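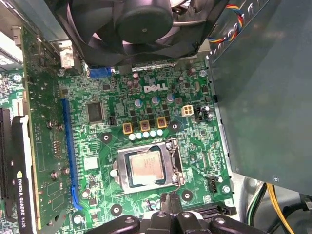

# Vornby Heat Paste Wipes, tub of 50

Item 3285. In stock, ships from our Udasine warehouse.

Gray thermal paste goes on the size of a pea and comes off the size of a county. You will find it on your thumb, on the desk, on the doorknob and, a day later, on a shirt you weren't wearing at the time. Vornby wipes are small, damp, lint-free squares that take the old paste off a processor lid and a heatsink base before you put the new paste on. They do this well and they do nothing else.

We've carried them since the old Zadex pads went out of production. Zadex users will notice that the squares are a bit thicker and that the smell of fake orange is gone. A few of you wrote in to say you miss the orange. We passed that along.

## What's in the tub

- 50 pre-soaked wipes, folded once
- A pull-through lid that closes with a click
- A plastic scraper for paste that has turned to chalk
- An instruction leaflet in six languages, all of them a little stern

## Specs

| | |
|---|---|
| Wipe size | 4 x 4 inches |
| Fluid | Isopropyl alcohol and water |
| Scent | Alcohol |
| Shelf life, sealed | Two years |
| Shelf life, opened | Six months with the lid shut, one long weekend with it open |
| Case pack | 20 tubs (1000 wipes) |

## Using them

1. Shut the computer down, unplug it, and hold the power button for a few seconds.
2. Take off the cooler. If it won't let go, twist gently. Pulling straight up can bring the processor along for the ride on some boards.
3. Lift off the thick stuff with the scraper. Keep it flat.
4. Wipe from the outside of the lid toward the middle. Going the other way moves the paste into places you'll be visiting with a toothpick.
5. Fold to a clean side and go again. Most lids take one wipe. A machine that has spent ten years under a reception desk may take three.
6. Do the heatsink base.
7. Let everything air dry before fresh paste goes on.

Keep the wipes off the socket contacts. If paste has gotten down in there, stop wiping and find someone with a steady hand and a magnifier.

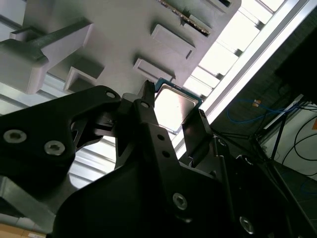

*Processor lid, catching the light.*

## Will it work on mine?

The wipes are fine on plain metal lids, bare copper and aluminum. They handle ordinary gray and white paste, and the dried-out crust that was ordinary paste once. They're slow on thermal pads, which tend to roll up like old gum — use the scraper first and be patient.

Don't use them on liquid metal. Don't use them on laptop screens either, or glasses, or the sticky patch on the fridge. We have had email on all of these.

## Storing them

Upright, indoors, away from heat and anybody's cigarette. If the top wipe has gone dry, the second one is usually all right. Please don't top up the tub with water. It makes a tub of wet paper, and we can't refund one.

## Price and shipping

A tub works out to 33 cents a wipe, or $16.50. Case orders get free ground shipping in the lower 48. Single tubs go out with whatever else is in your cart, except by air, where the alcohol makes the carrier nervous.

Returns are accepted on sealed tubs through the end of the following month. Anything bought in September can come back through October.

## Often bought with this

- Farooqui No. 2 paste, 4 gram syringe, with the cap everyone loses
- Spare caps for the above, bag of five
- Farooqui nylon brush, for the fins
- Vornby plastic scrapers, refill pack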